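May 2026
By the Young Readers' page, Medside

Why does metal go rusty?

I left my bike out all winter. I know, I know. When I finally pulled it out from behind the shed in March the chain was bright orange and it made a noise like someone eating toast. So I went and read a lot about rust, and now I'm going to tell you all of it.

First thing: only iron goes rusty. Iron is the metal in nails and old gates and frying pans, and it's the main thing in steel too. Steel is iron with a little bit of carbon mixed in (carbon is what pencil leads and charcoal are made of), and it's much tougher than iron on its own. So steel rusts as well. Gold doesn't, silver doesn't, and your copper pipes at home don't either, although they do go dull and brown.

Rust happens when iron meets water and oxygen. Oxygen is one of the gases in the air, the one you're using up right now by breathing. The three of them join together and make something new, a crumbly orangey-brown stuff. Grown-up scientists call it iron oxide, with some water stuck in it. You can't squash it back into being iron with your fingers, however hard you try. It has really and truly changed.

And rust is flaky! A flake falls off, there's fresh iron underneath, the water and air get at that too, and off it goes again. Leave a thin piece of iron outside for long enough and it can rust right through until there's a hole.

Salt makes it all go faster. I grew up in Trevport, where the sea comes over the wall when it's windy, and everything iron there is a bit orange. There's a footbridge by the harbour with a sign on it saying it is 40 years old and held together with 753 bolts. When I was little I used to try to find the rustiest one. (It was always one down at the bottom, where the spray gets it.)

So how do people stop it? Mostly by keeping the water and air out. Paint does that. Oil does it too, so a bike chain needs oil and mine was very cross with me for forgetting. You can also cover steel in a thin coat of another metal called zinc. Lots of metal buckets and dustbins are done like this, and if you look closely at them you can sometimes see a pattern like frost on a window.

Then there's stainless steel, the stuff your spoons are probably made of. It has another metal called chromium mixed all the way through, usually over 10 per cent of it. The chromium joins up with oxygen before the iron gets a chance and makes a skin on the outside, so thin that you can't see it. If you scratch your spoon, the skin grows back by itself. I think about that quite often when I'm eating cereal.

Aluminium, the metal in drinks cans and kitchen foil, does the same sort of thing. It makes a hard, see-through skin and then stops. No orange, no flakes.

Want to try it? Ask a grown-up for 2 plain iron nails – not shiny coated ones, or you'll be waiting ages. Put one in a dry jar with the lid on. Put the other in a jar with a spoonful of salty water, so it's half in and half out, and leave that lid off. Have a look every day and draw what you see. Mine had orange patches very quickly, and the water had gone a horrible tea colour.

Don't pick the rusty nail up with bare hands. It's rough and pointy, so let the grown-up tip it out.

My chain, by the way, did get better. It took a stiff brush, a lot of oil and an old T-shirt that will never be the same again. The bike lives in the hall now.
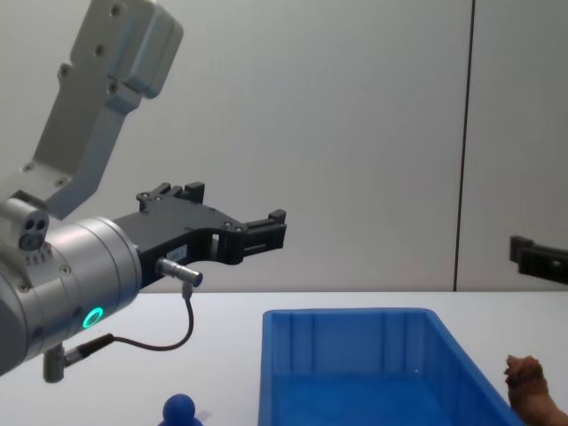

Brushed silver metal, with small dark screws.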